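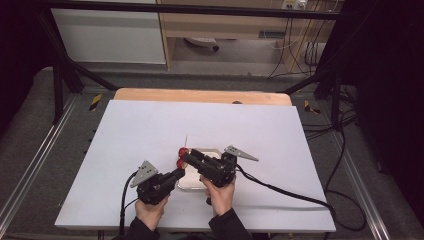 Cherry tomatoes splitting on bamboo skewers – is it the stick, the fruit or the temperature?

Asked by skelleck_prep
May 27, 2019
Catering and Bulk Cooking

I run cold prep for a small hall kitchen in Atlow. For an outdoor reception in July we have an order for 300 cold skewers, two cherry tomatoes on each with a piece of mozzarella between them and a basil leaf folded on top. I did a trial tray last week and a good part of it was unusable. The skins split from the entry hole downward, mostly on the second tomato, and after a few hours in the walk-in there was a pool of juice under the whole row. The cheese had gone pink on one side.

Details, in case they matter:

Skewers are plain bamboo, 8 inch, from the Pundow catering pack. Thin, pointed at one end, cut flat at the other.
Tomatoes were bought the day before, kept in the walk-in overnight and used straight from it.
They were rinsed, drained in a colander and skewered through the stem scar.
No salt, no dressing.

Soaking the sticks beforehand made no difference that I could see. I would like to know which variable to change first, and how far ahead the trays can be made. Guests start arriving in the early afternoon and I would prefer not to be assembling at noon.

cold_side_cisneros
Accepted

Change the temperature first. A cherry tomato straight out of a walk-in has a stiff skin and firm flesh, so when the point goes in, the skin doesn't give at the edge of the hole and the tear runs. Take the tomatoes out early enough to come up to room temperature before you start. Our prep room sits at 69 degrees and the split rate there is low enough that I no longer track it. Assemble at that temperature, then chill the finished tray. Bring out only as much cheese as you can use in one short run, and keep the rest cold.

Second, look at the points. Catering packs vary a lot within one bag. Some sticks are sharpened cleanly and some have a blunt or feathered end that pushes the skin inward before it breaks. Roll a handful on the board under your palm. Bent ones wobble and can be pulled out, and while you do it you can check the tips. Feathered ends also shed fibers into the food, which is a separate reason to discard them.
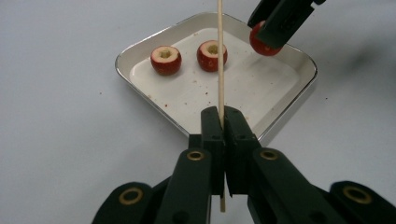 Third, the way the stick is driven. Hold it low, close to the point, and let only a short length project past your fingers. If you hold it by the far end it flexes, the point wanders off axis and the hole comes out oval. An oval hole is where most long splits start. Turn the stick a quarter turn as it enters and keep the pressure even until the point shows on the far side. After that, slide the tomato along without twisting. Twisting at that stage drags the skin with it.

The second tomato splits more often for a mechanical reason. The first one is pushed up the stick and leaves the wood wet, and people then squeeze the second one harder because it slips. Wipe your fingers and keep a dry towel at each station.

As for the stem scar, I would stop using it. The tissue there is tougher and the resistance is uneven. Go in through the side, across the equator. You lose a little stability, as the tomato can spin, but on a cold skewer that sits on a tray it makes no practical difference. If the skewers will stand upright in a block, enter at the blossom end instead and let the scar face upward against the cheese.

Soaking is for grilling, where it delays scorching. On a cold item it only swells the stick slightly and makes it harder to push through. Leave it out.

On timing, assemble the tomato and cheese in the morning, on trays lined with paper towel, under a loose cover. Add basil last. It blackens where the stick goes through and the marks are obvious on a white tray. Keep the trays chilled until service, and with an outdoor event in July send them out in small batches.

atlow_buffets

Dry them properly. A colander leaves water in the stem scar and it runs down the stick later, so some of that pool is probably rinse water. Spread them on a towel for a while before skewering.

I also drain the mozzarella overnight in a sieve in the fridge. The small balls hold a lot of brine.

Don't agree with going through the side. They roll.

skelleck_prep

Ran a second trial with the tomatoes at room temperature and the sticks dry. Far fewer splits, and those were on fruit that was soft to begin with. I have not separated the effect of the temperature from the effect of the dry sticks. Side entry worked for flat trays. Will drain the cheese as suggested and see what that does to the pink staining.

toothpick_mode

Just use the short picks with one tomato on each. Same food, half the trouble. The Skelleck cash and carry has them by the register.

skelleck_prep

The client chose the long ones from a sample, so the size is fixed. Marked the first answer as accepted.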